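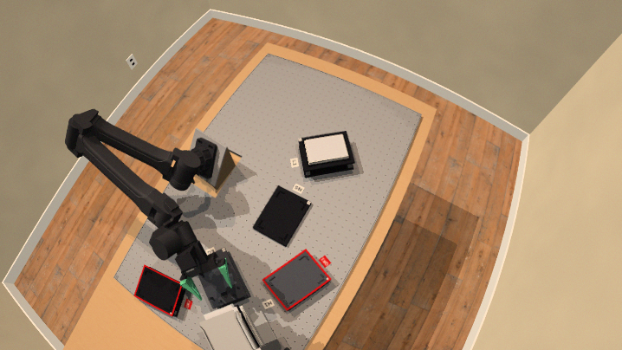
A practice table inside the computer, with the arm reaching in over its trays.

Do you know how to teach a robot without ever touching one? Kids in the Kerkley after-school robot club do it every week!

Their project is called Zedulix. The club builds a pretend table on the computer, with a pretend arm standing on it, and then tries to get the arm to carry things from place to place. This kind of pretend world is called a simulation (say it: sim-you-LAY-shun). It's a bit like a video game, except that the player is a program the kids wrote themselves.

Why practice this way? Well, robots are clumsy when they start out! A beginner arm might need 1000 tries to learn one simple move. If it bumps a tray in a simulation, nothing breaks. You press reset and the tray hops right back to where it began.

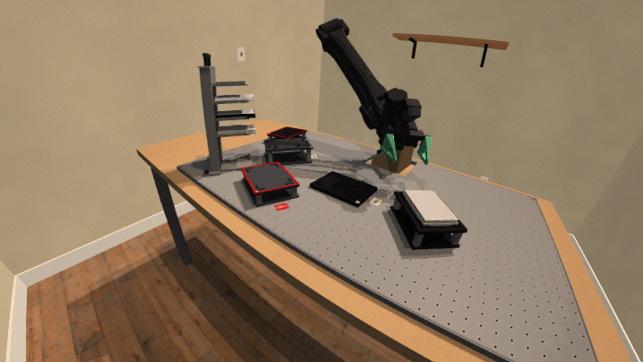 Every move has to be spelled out. Open the fingers. Go down slowly. Close the fingers, but don't squeeze too hard! Zulmira Baptista, who is 8, forgot the "open" step on her first program, and her arm poked at a block all afternoon. She laughed, fixed one line and ran it again. Her team has done almost 220 runs so far.

Want to try it at home? Grab a friend and be the robot. Close your eyes and let your friend tell you, one tiny step at a time, how to pick up a spoon. Then swap places!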